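Keep the old names of the streets

By Folke Nordin

In my town, Altden, the council wants to give new names to some of the streets in the old quarter. The reason is practical, they say. We have three streets with the word Mill in them, and the delivery drivers mix them up. I understand the problem, I have also waited for a parcel that went to the wrong Mill. Still, I think the plan is a mistake, and I will try to explain why as a person who spends most of his free evenings with old parish books.

I did not grow up speaking English, so I learned the names of the streets here before I learned what they meant. Fagerlund Row was easy for me, because it is a name from my part of the world. I asked in the shop who Fagerlund was, and the answer was that it was probably a painter. It was not a painter. In the rate books he is a timber merchant who rented a yard there for many years, and his widow kept the yard after him. She signed for the rent herself, with a firm hand, at a time when many people in the same book made only a cross. Without the name on the wall I would never have looked for her.

This is my first argument. A street name is a small question which stays in public, and some people will stop and ask it. The new names in the proposal are Orchard Close, Meadow Close and River View. They are pleasant and there is no question in them. There was never an orchard on that side of the hill, as far as I can find, and the river cannot be viewed from there unless you stand on a roof.

My second argument is about work. Those of us who follow families through time depend on addresses much more than people think. Names of persons are not stable. In one family I have followed, the surname is written in four ways in one generation. The first names are repeated again and again, so there are cousins called John who were baptised in the same spring. What separates them is the place where they lived. When a street changes its name and the old name is not kept anywhere, the chain is broken, and the next person who looks may join the wrong John to the wrong parents. Such mistakes are copied from tree to tree and they are very hard to remove.

I have heard that this does not matter today, when everything is put into a database. The council has bought a map system called Pliseo and it can hold older names together with the new ones. I am glad for that. But a field in a system is only useful when somebody fills it, and at the meeting in January I asked who will do it and did not get a clear reply. The last time streets were renamed here, the list of old names was made by a printing firm, Prinport, as a little booklet. I own a copy – the paper is poor, but it has already lived longer than two computer systems at the town hall.

To be fair, I must also say something on the other side. Not every old name deserves to stay. Some were given to honour men who did harm, and the people who live with such a name on their letters have a right to ask for another. In those cases I would vote for a change myself. I would only ask that the old name is written down, with the reason, so that the history of the change is kept as well. That is a different matter from removing a harmless name for the sake of parcels.

The cost is also mentioned. New signs and letters to the households are said to come to 2,000 pounds for the first part of the plan. For the same money one could put a second line under the existing signs, in small letters, with the name of the quarter and a number. Drivers would find the door and we would keep our mills, all of which were real mills, by the way, and one of them burned down twice.

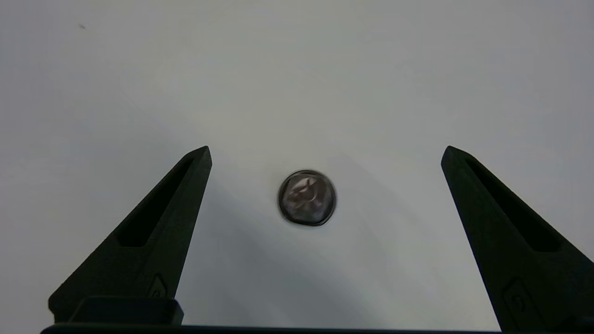 Can an old street name be brought back after it has been changed?

It can be done if the residents ask for it and the council agrees, but it seldom happens, and after 40 years few people are left who remember what to ask for.

For this reason I hope that readers will write to the council before the plan is decided. It is enough to write a few lines. Say which street you live in and what you know about its name, even if you are not sure that it is right. I have read many letters of that kind from 100 years ago, and the uncertain ones – "my father always said" – have often led me to the correct page. I would like somebody to have the same luck with ours.

Contact: Folke Nordin, Altden | © All texts by the author | Back to top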